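Right, I have finally made a start on the little round table, which has been bothering me since the beginning of September. It is meant to be the place where we sit down with a cup of tea, and it has slowly become the place where everything with a plug goes to live. A thread, because I need the company!

2/ First thing to say is that I blame the cables. I don't think we own that many, but they seem to breed overnight, and once they've knotted themselves together you stop seeing them as separate leads and just move the whole heap a bit to the left when you want to put your mug down.
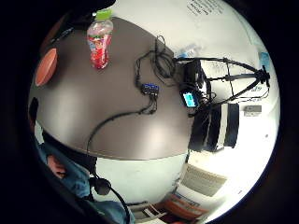

3/ So my plan (borrowed shamelessly from Cristian, who is much tidier than me) is to do one lead at a time. Follow it from the plug to the other end, say out loud what it belongs to, and if I can't say it, it goes in the shoebox until somebody comes asking.

4/ The little blue block with all the ports is staying, I've decided. I did think about hiding it under the table with some sticky tape, but then I'd be crawling about on the floor every time I wanted to unplug something, and my knees have opinions about that.

5/ Drinks are moving, though. A bottle with its cap on is fine, I know, but I also know myself, and I am not a person who always puts the cap back on – ask Valtteri about his keyboard. He was very kind about it, considering.

6/ Pens can go in a mug. I have 3 mugs with no handles that I've been keeping for exactly this, and it would be lovely to prove to the rest of the household that I was right to.

7/ Anyway, the kettle's on and I'm going in. If any of you have a good way of labelling black leads that doesn't peel off after a fortnight, please do tell me, I've tried masking tape and it went all furry.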